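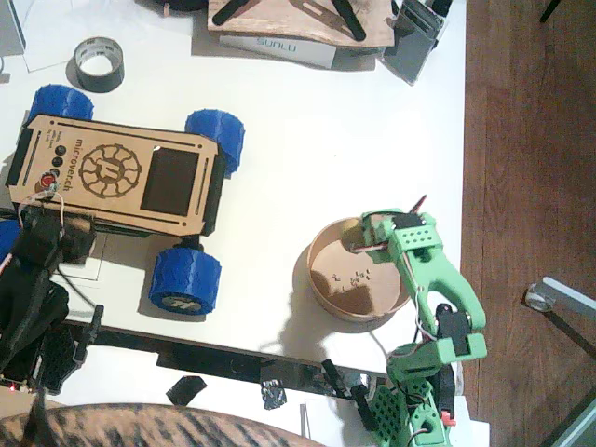
Section 4: Your first evening with the Gullow logbook

Welcome aboard! By now you have the Gullow installed on your phone or tablet and the Jerkar deck microphone paired to it (Section 3, if you skipped ahead, and plenty of us do). This section gets you ready to record seabird sightings from a moving boat, which is a wonderful way to spend a morning once the fiddly bits are out of the way.

Do all of this at home or at the dock. Trying to type a trip name in a two-foot chop with cold thumbs is no fun at all.

4.1 Set up a trip

1. Open Gullow and tap New Trip.
2. Type a trip name. Keep it short. "Endwood outer ledges, April" is plenty.
3. Choose your home waters. The Endwood chart pack is loaded already and covers 392 named ledges, islands and shoals.
4. Pick a species list. The full list has 421 birds on it, so if you're staying close to the coast, go for Inshore and save yourself a lot of scrolling.
5. Tap Save. The trip name turns blue when it's ready to go.

Note: You can switch species lists in the middle of a trip and nothing you've entered will be lost. If a puffin sails past while you're on the Inshore list, go right ahead and switch!

4.2 Set your count interval

Gullow splits a trip into watches, and each watch gets its own totals, position and sea state. The default is 12 minutes, and we love it: long enough to settle in, short enough that your eyes stay fresh.

1. Tap Trip, then Watches.
2. Slide the interval to the length you want.
3. Turn on Chime if you'd like a soft bell at the end of each watch. Turn on Buzz instead if you're sharing the boat with people who came for the quiet.

Caution: Don't change the interval once a watch is running. Gullow will close that watch early and mark it Partial, and Partial watches are left out of the season charts.

4.3 Call out a bird

1. Hold the Jerkar's side button until the small light goes green.
2. Say the number first, then the bird, then what it was doing: "Six black guillemots, sitting."
3. Let go. Gullow reads the entry back to you.
4. Say "scratch" within five seconds to throw it out.

Your own nicknames work too, and this is my favorite part of the whole system. Go to Birds, then Nicknames, and teach it anything you like (coot for scoter, shag for cormorant, whatever they say in your harbor). You can store up to 23 of them.

Note: Wind is the big troublemaker. Turn your back to it, keep the foam cover on, and hold the mic a hand's width from your mouth. Over a loud engine, tap Entry and use the big buttons.

4.4 Note the sea

At the start of each watch Gullow asks for wind, chop and glare. Make your best guess and move on. A rough answer is far more useful than a blank one, particularly for small birds like phalaropes that vanish behind the first wave.

4.5 Back at the dock

1. Tap End Trip before you turn off your device.
2. Look over anything marked with a yellow flag.
3. Connect to Wi-Fi and tap Send to Skyrme. Skyrme is the shared sightings map, and your track usually shows up there within the hour.

Caution: Nesting islands are hidden on Skyrme by default from May through August. Please leave that setting alone.

If Send stays gray, see Section 7, Connection Problems.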